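Yetunde Akinola
March 28, 2023

OK, I've been promising a filament thread forever and my spool shelf is finally in a state where I can write one. Matte PLA! Specifically the clay-colored one from Stinumel, which I have now put 11 spools of through the same printer.

First thing, because everybody asks: yes, it's the 1.75 mm. They make a 2.85 too but I gave my last 2.85 machine to my cousin in July and I don't miss it one bit.

What got me hooked was a planter. Plain cylinder, no texture, the kind of print where shiny PLA shows you every layer like tree rings. In the matte it came off the bed looking like a little stoneware pot. I walked around the house holding it for an hour.

Settings, for those who want them. 0.2 layers, 0.4 nozzle, and I run it a bit hotter than my regular PLA, bumping up five degrees at a time until the layers stop peeling apart when I snap a test strip. Do the test strip! Matte is weaker between layers and you want to find that out on a strip.

It's also a bit scratchy on brass nozzles. Mine got sloppy after the sixth spool (small details went mushy, top surfaces looked furry). I switched to hardened steel and everything sharpened right up again.

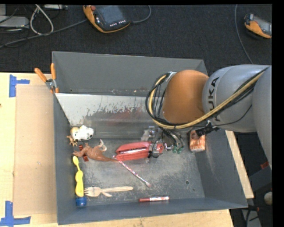

Storage next, and I have opinions. I keep open spools in lidded totes with a bag of desiccant in each, and the bags get dried out again whenever the little indicator card changes color. Cardboard spools shed dust, so wipe the rims before they go in. A big gray bin with an open top like that one is great for failed prints and purge scraps, and I'd love one that size next to my printer, but please don't keep filament in anything without a lid. I lost most of a spool of white that way and it popped and hissed through the whole next print.

Speaking of scraps, I weigh mine. Last year's came to 1785 grams, and a good chunk of that was one dragon. One! The supports under the wings let go overnight and I woke up to a bird's nest the size of a loaf of bread.

Colors! The clay is my favorite but the moss green is right behind it. The gray is nice, a touch bluer than the picture on the spool label. The mustard I wanted to love and I just don't, it goes kind of mustard-left-in-the-sun once it's printed big. Fine for small stuff.

For anyone comparing: Callthorpe has a matte too, and it's a little stronger and a little less matte. If you're making hooks or brackets I'd go with that. For vases, lamp bases, busts, anything people are going to look at up close, Stinumel all the way.

Somebody will want to know about paint. It takes acrylics beautifully with no primer, way better than glossy does. Sanding is so-so, you get pale scuffs, so paint over them or leave it alone.

Next on the bed is a lampshade in the clay. The slicer says 951 grams, so it'll be nearly a whole spool, and I've got a fresh one loaded so I'm not stuck doing a swap halfway up where the seam would show. I'm going with thin walls and a spiral pattern so the light comes through in bands.

I'll add photos to this thread when the lampshade is done. If you've got a matte you love, tell me which one and what nozzle you're running, I have room on the shelf for two more spools and I'm easily talked into things.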